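Auður Brynjólfsdóttir
25 December 2024

ok so the kids are asleep, the dishes are somebody else's problem, and I'm going to tell you all about cardboard dividers. Mute me now if you have to

Background for the new people: I spent most of December trying to get one shared desk at work into a state where you could put a sandwich down on it. It's the desk by the wall where the card terminal lives, so everybody ends up there at some point and everybody leaves something behind

The office is the Tereden one, up the stairs past the Holst showroom. Second floor, room 402. If you've ever come by to pay for something in person you have stood at this desk and probably put your gloves on it

What was on it the first week of December: two staplers, a bowl of rubber bands, gift cards in a rubber band, gift cards NOT in a rubber band, receipts, somebody's lip balm, a mug of pens that mostly didn't write, and a whole tangle of black cord under all of it

The cards were the worst part. We've got member cards and gift cards and the little test cards we use on the terminal, and they're all the same size and they all slide. You'd set a stack down, turn to the laptop, turn back and you had a fan

I tried a drawer first. Everyone says drawer. The drawer lasted maybe four days, then it was full of takeout menus and the cards were back on top of the desk, only now with soy sauce packets

Then I tried one of those stacking letter trays. Cards in a letter tray are like peas in a bathtub. You're chasing them into the corner with one fingernail. Gave the tray to the front room and they love it, good for them

Next I looked at real organizers. I had a lovely one from Pukier in my cart for two whole evenings (bamboo! little feet!) and then I measured, and the slots were too deep. A card would've just gone down in there and lived a private life

So. Cardboard

My neighbor gets her glasses shipped to her in boxes with the grid inside, you know the ones, where the strips slot into each other like a kids' puzzle. She had a pile of them out for recycling and I went over there in my slippers and asked for one like I was asking for a kidney

Cutting it down took me one evening and a big serrated bread knife, which I do NOT recommend. Box cutter. Metal ruler. Go slow at the corners, score it first and then go back over the line. The bread knife makes crumbs! Cardboard crumbs! They were in my tea

If you're doing your own, take the partitions out before you trim the walls. Trim the partitions separately, all to the same height, then slot them back together outside the box and drop the whole grid in. I did it the other way on my first try and everything leaned

You want the walls low enough that a card pokes up past the top if you stand it up, so you can grab it. Mine came out a hair too tall on one side and I've decided to live with that

Someone asked me if it should be painted or covered. I mean, you can! My sister covered hers in wrapping paper and it's adorable. I left mine plain brown, I like how it looks on the pale wood, and when it gets gross I'll make another one

Second thing, and this mattered more than the box: cords. Our desk has the laptop, the charger with its brick, a little square hub thing, and the cables that go with all that. None of it can leave. I checked. I asked twice

What helped was sending stuff to opposite sides. Power brick goes left, toward the back corner. Hub goes right. They used to live on the same side and it looked like a nest

I bought 16 of those reusable velcro ties and I've used 2. The other ones are in the drawer with the soy sauce packets. The long cord from the charger still loops all over the left half of the desk and I've stopped fighting it, a loop is fine, a loop isn't a knot

Phones go on the white section to the left. That's the only rule I've made out loud. Phone on the white part, desk stays for desk things. You would be amazed how much bigger a desk feels with the phones off it

And the terminal sits to the right of the box. It used to be in front of the laptop where you'd bump it with your wrist every time you typed. Now the laptop's at the back, the box is in the middle, the terminal's off to the side and the cards only have to travel a few inches

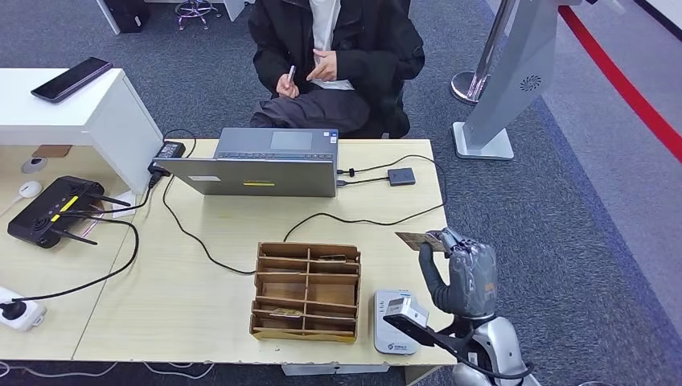
I know a grid with hardly anything in it looks silly but I'm begging you, leave some compartments empty. The minute every slot has a job, the next new thing has nowhere to go and it goes on the desk, and then its friends come

We had that exact problem at Risomness, my old job. Gorgeous wall of cubbies, every one labeled, not a spare in the place. All the actual stuff was in a heap on the windowsill for as long as I worked there

Labels, since three of you have already asked: I haven't done any. I was going to, I had the tape out and everything. But we swap what goes where depending on the week, and peeling tape off cardboard takes the top layer with it

A few of you want to know what it cost. The box was free. The velcro was cheap. The gift cards we found loose at the bottom of the old pile added up to 1,000 kronur, and they were ours the entire time, so I'm calling it a profit

Things I still want to fix: the staplers (why are there two), the pen mug, and whatever is sticky on the front edge. I've been at it with warm water and dish soap and it laughs at me. If you know what gets old label glue off pale wood without taking the finish too, please tell me

Also if anybody local wants a grid box, my neighbor has more. She wants them gone before New Year's and she will give you cookies with it

Right, there's leftover smoked lamb in the fridge and I'm going to go stand in front of it. Merry Christmas, send me your desks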